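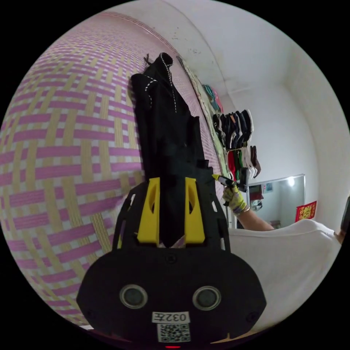 Umbridge Sewing and Mending Circle
Minutes of the October 2019 meeting, held in the upstairs room at Prarkport Library

Present: Eirlys Landeg (chair), Lisa (minutes), and members as per the sign-in sheet.
Apologies: received from two members, both at the Eynon quilt show.

1. Minutes of the last meeting
Accepted with one correction. Under item 4, "bobbins" should read "buttons."

2. Matters arising
The iron has been repaired and is back in the cupboard. The cord is shorter than it was, so the ironing board now has to go by the window wall. The key to the cupboard is still missing. Eirlys has the spare and will get a copy cut.

The library has not replied about the broken blind. Lisa to write again.

3. Room booking
The library is moving its evening hours from January. We can keep our usual night but will have to be out half an hour earlier. There was some discussion of starting earlier to make up the time. Those coming straight from work were against it. Agreed to leave the start time alone and to begin packing up when the first bell goes.

The rent stays the same until April, when it will be looked at again.

4. Money
Balance is $39 after paying for thread, machine needles and the iron repair. Dues of $10 are owed by several members – please pay Lisa before the next meeting. It was asked whether people who come only for the mending nights should pay full dues. Left as is for now.

5. Mending nights
The last one was busy, mostly hems and zippers. Three coats came in with torn linings and took up most of the evening. Agreed that linings will be taken in by appointment only, and that the sign on the door will say so.

A complaint was made about a pair of pants returned with the hem uneven. Eirlys has spoken to the owner and the hem will be redone at no charge. All work should be checked by a second person before it goes back in the bag.

Bags must have a name and phone number pinned to them. Some still have only a first name.

6. Supplies
Black and navy thread are nearly gone. The store in Eynon has raised its prices and it was suggested we try ordering by mail. Lisa to compare, including shipping. No more donated fabric can be accepted until the two bins under the table are sorted. Anything that smells of damp is to be thrown out, without asking whose it was.

7. Winter sale
We will take one table at the Prarkport winter sale. Potholders, tote bags and aprons sold well last year. Placemats did not, and it was agreed not to make more. Prices to be written on tags this time – last year's stickers left marks on the cotton.

Finished items to Eirlys by the November meeting. She has no space to store anything larger than a tote bag.

8. Any other business
The big cutting mat has warped. It should be stored flat and away from the radiator.

A member asked for a session on darning knitwear. Eirlys will run one after New Year if enough people sign up.

Next meeting: same room, same time, second week of November.

Meeting closed at 8:50 p.m.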